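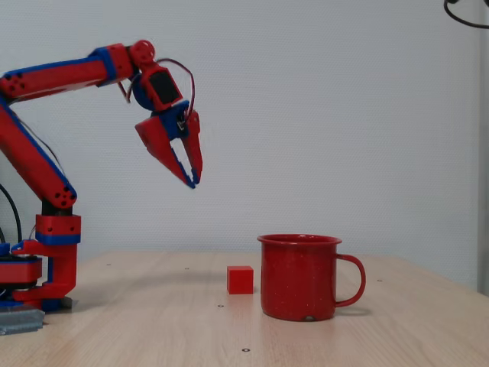 1. Before the doors open

Open day safety checklist, robot arm table, Plillitz hall

Base clamped to the table edge: YES. Please give it a good firm wiggle yourself, even if somebody tells you they've done it already.

Power cable clear of the aisle: YES, after we moved the table over. Thanks, Gilmar, for bringing the long lead.

Mug and cube set out for the demonstration: YES. The mug is enamel and has a small chip near the bottom, so I'd like it kept for the arm and not for anybody's tea! 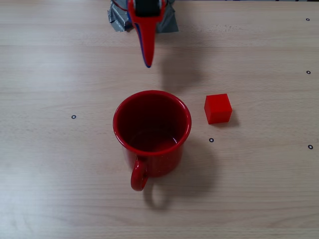 Checked by Neusa Xavier, with comments from Brenda Leiva

2. Tape and table

Tape pressed down at the back: PARTLY. It's rather crumpled, and I'd be happier with a fresh piece before the April visit.

Visitors kept 2 metres back: YES for the adults. The little ones creep forward (I don't blame them one bit), so a rope would be a kindness.

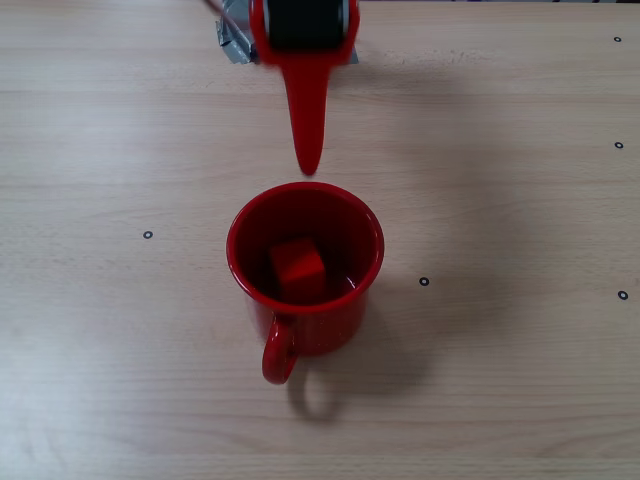
Cube in the mug, gripper above.

3. While it's running

One person at the switch at all times: YES, Anselmo until 10, then Balakrishnan.

Hands off the table until the arm is stopped: NEEDS WORK. It's so tempting to nudge the cube along.

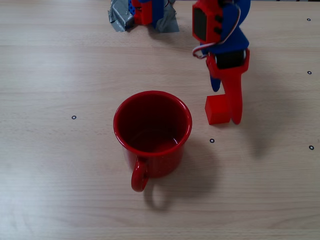 I've asked that whoever is at the switch say "stopped" out loud before anyone reaches in, and we'll practise that over morning tea.

Spare fuse in the grey Vander box: NO. Brenda to buy.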